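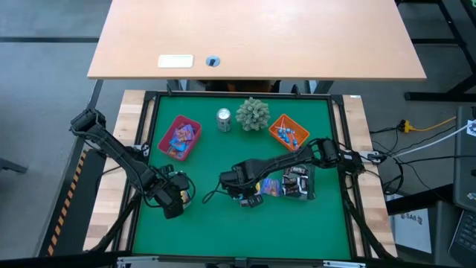 9 April 2024

Wiroj Sriwong's second story collection, Nullgate, gathers 30 short pieces set in the river town of Wukdale, where the ferry has stopped running and the families who depended on it remain. The prose is plain and patient. Several stories first appeared in March in the journal Gotlow, and those readers will notice changes – the ending of "Shi" has been shortened by a full page, to its benefit.

The middle section is less even, and two of the letters could have been omitted. This blog recommends the book all the same. The first printing is limited to 2,000 copies.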